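Are reusable coffee pods worth the trouble?

Elaheh Karimi has sold coffee machines, repaired coffee machines and, for the past 13 years, written a newsletter telling people which coffee machines to leave in the store. When I asked her to talk about refillable pods, she warned me that I might not get the cheerful article I was after.

"People want me to say they'll save a fortune," she said. "Fine. Show me the receipts. I've asked readers for them and I mostly get feelings."

She had been testing the Flirano, a steel refillable pod with a screw lid, against the plastic Vastel, which snaps shut. The makers of both say a pod will last for years. Karimi doesn't quite believe it.

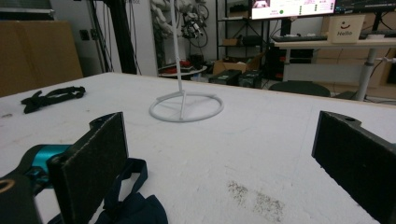
Last changed: Sat 21 April

"The steel part will last, sure," she said. "The rubber ring won't. I was on my second ring by the end of September, and the replacement cost more to ship than to buy. That never shows up in the sums on the box."

The sums on the box are her favorite target. The Flirano leaflet promises that it pays for itself after 200 cups. Karimi says that number works only if you buy the cheapest ground coffee on the shelf and compare it with the priciest throwaway pods.

"Nobody shops like that. If you care enough to grind your own, you're buying decent beans. I ran it with the beans I drink and the saving was 2 cents a cup. I'd still take 2 cents, but let's not call it a fortune."

I put it to her that most people switch because of the trash, and that money comes second. She agreed, up to a point. Her sister filled a kitchen drawer with spent pods, meaning to mail them back for recycling, and then moved house with them.

"So yes, less trash. I'll give them that one. But ask how many people are still refilling after a few months."

She did ask. Of the readers who wrote back to her, 85 had bought a refillable pod, and 13 were still using it every day. She is careful to say this proves very little, as annoyed people write more letters than happy ones.

What puts them off? Mostly the mess, she thinks, and the weak coffee. A pod packed too lightly gives you brown water, and one packed too hard makes the machine groan – she has heard from readers who thought theirs was about to burst. The Vastel lid also popped open on her twice while she was filling it.

"You get the hang of it. I did. But the ads show someone doing it one-handed in a white shirt, and I would like to meet that person."
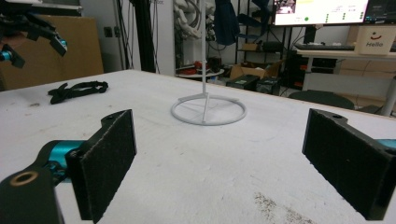 What she would buy

Pushed for an answer, Karimi said she would skip pods altogether and get a plain drip cone. She has used the same Kiani cone since before the newsletter began, and it has no ring, no lid and no leaflet.

If you already own a pod machine and like it, she would pick the Flirano over the Vastel, and order spare rings at the same time to pay for shipping once. She has no time for the Truleo cleaning tablets that stores like to sell alongside. "Hot water and an old toothbrush," she said. "Send me proof the tablets do more and I'll print it." So far she has had one letter, and it came from a man who sells them.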